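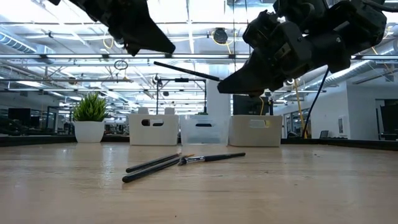 A long, thin black rod above a light wooden table

Why Do Some Songs Fade Out?

Have you ever been singing along in the back seat of the car, having a lovely time, and noticed that the song was getting quieter and quieter, even though no one had touched the volume? The singer is still going, and the drums are still going, but it all seems to be drifting off down the road without you. Then it's gone, and the next song starts!

That is called a fade-out, and there are lots of them on older records. Ask a grandparent to play you some of their favorites and I think you'll bump into one before very long.

What is a fade-out?

Songs have to stop somehow. Some stop with a big crash of drums and a last loud chord. Some slow down at the end, the way you do when you're walking up to your own front door. A fade-out is different, because the music doesn't slow down and it doesn't finish. It only gets softer, a little at a time, until your ears can't catch it anymore.

Who makes it happen?

You might picture the whole band playing more and more gently, tiptoeing with their fingers, and you could make a fade that way if everybody was very careful. Usually, though, the band just keeps playing at its normal loudness, often singing the chorus again and again. Later on, a person called an engineer sits at a big desk full of sliding knobs. These knobs are called faders (a good name for them!). The engineer plays the recording back and slides a fader down slowly, and the sound goes down with it. Today this is often done on a computer, by drawing a sloping line on the screen with a mouse – a bit like drawing a slide at a playground.

It takes a steady hand to do it the old way. If you pull the fader down too quickly, it sounds as if somebody shut a door. Too slowly, and people start to wonder whether their speakers are broken.

So why not just write an ending?

There are a few answers to this, and musicians don't all agree about them. One is that a chorus going round and round can be hard to stop in a way that feels right. Another is that a band may play for much longer than the record needs, and fading is a tidy way of choosing where to leave. Radio was part of it too. A DJ could start talking over the quiet part, and the next song could slip in without a gap.

And some people simply like the feeling. A fade can make it seem as though the band is still playing somewhere, in a room you can't see, and will be playing all night long.
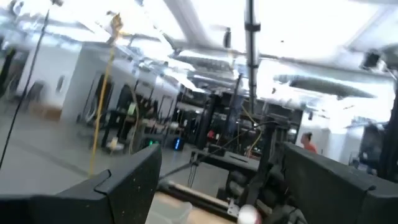 Bríd Scanlon wrote to tell us that she never liked fade-outs when she was small, and used to press her ear right up against the speaker so she wouldn't miss the last words. She was sure the best part of the song was hidden in there! Now she says they are her favorite kind of ending, and she sometimes turns the volume up as the song goes down, to see how far she can follow it.

You can try that as well, but do ask a grown-up first, and please remember to turn the volume back down before the next song begins. It will be much louder than you expect.

Make your own fade-out

You'll need something that plays music, with a volume knob or button, and 4 friends who don't mind singing (brothers and sisters will do nicely).

First, pick a song you all know and sing the chorus over and over. One person is the engineer. The engineer holds one hand up high, and everyone sings at their ordinary loudness. As the hand comes down, sing more softly. When it touches the floor, you should all be moving your lips without any sound coming out. It's harder than you'd think, and somebody nearly always giggles.

Next, try it with the music player. Turn the volume down bit by bit during the last chorus, and ask your friends to raise a hand when they can't hear the song anymore. Did all the hands go up at the same moment? Swap places and let someone else have a turn at the knob.

Words to know

Chorus: the part of a song that comes back again, often with the same words.
Engineer: a person who records music and looks after how it sounds.
Fader: a sliding knob that makes a sound louder or softer.
Fade-in: a fade-out the other way around, where a song starts very quietly and grows.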